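Brosthorpe police numbers row drags on as station counter hours cut again

The front counter at Brosthorpe police station will close at 4 p.m. from December, two hours earlier than now, and the union isn't happy. Neither are the shops on Treloar Street, who say they were told by letter. A one-page letter, no phone number on it.

The force confirmed the change this morning. After 4 p.m. anyone wanting to report something in person will have to use the intercom beside the main door or drive to Matgate, a 33-kilometre trip each way. Calls to triple zero are not affected. General enquiries go to the district line, where the wait on our two tries today was long enough to make a cuppa and drink it.

Management says the cut frees up officers for patrol. In a written statement the district said counter staff dealt with 1,336 walk-in matters over the past financial year, most of them before lunch. Stat decs, lost property, firearms licence paperwork, that sort of thing. The statement did not say how many came in after 4.

The union says that's the wrong measure. Its local branch put out its own statement within the hour, calling the decision "a roster problem dressed up as a reform" and saying morale at the station is the lowest it has been in years. Members have been covering gaps on overtime since winter. Two positions sat vacant through the whole of the last quarter and one is still not filled.
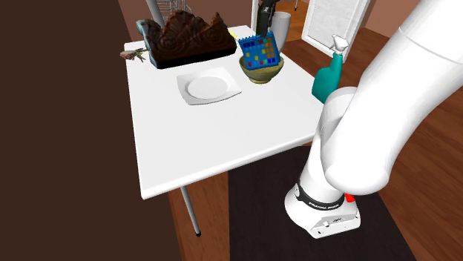

White table and robot arm with a carved brown piece at the back.

The branch also wants the district to release the staffing review the decision rests on. It was finished months ago, according to the union, and has been seen by council but not by the officers who work the counter. Council would not say either way. A spokesperson said questions about police staffing were "a matter for police", then sent through a list of the council's own spending on CCTV in the main street.

Traders are planning a petition. The newsagency and the bakery both have copies on the counter and 260 people had signed by lunchtime. Most of the comments are about the same thing: school gets out, the buses come in, and that's when people reckon they want a officer around. One trader said she had walked up to the station three times in the past year over shoplifting, every time after 4.

The district points out that the intercom is answered at all hours. It is, but from Matgate, and callers are asked to wait at the door while a car is found. Response times for the Brosthorpe end of the district were not in the statement. We have asked for them.

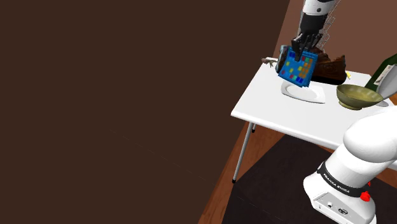
Page last changed: December, 2.15 p.m. (petition figure updated)

Update: the district has now told us the new hours will be looked at again after six months. No word on what would count as the trial working or not working, or who decides. The union says it was not consulted on the six months either and heard about it from this newsroom.

It is the second cut to the counter. The first took away weekend opening, which was meant to be temporary while the foyer was repainted. Foyer got painted. Weekend hours never came back, and the sign on the door still says "temporary".

Lonaren, the next station along, lost its counter altogether under the same district plan and now runs on a car and a part-time office. Residents there took a complaint to the state ombudsman. That one is still open, and the ombudsman's office does not comment on open matters.

A public meeting has been called for the Treloar Street hall, 6.30 p.m., date to be confirmed once the hall booking comes thru. The district says it will send a representative. The union says it will send several. Anyone who can't make it can leave a written question at the newsagency before the meeting, name and suburb please, no anonymous ones.

Counter hours until the change stay as they are, 8 a.m. to 6 p.m. weekdays. Property collection by appointment only. Firearms paperwork mornings only, bring ID and the original form, not a copy.

More when we have the response times.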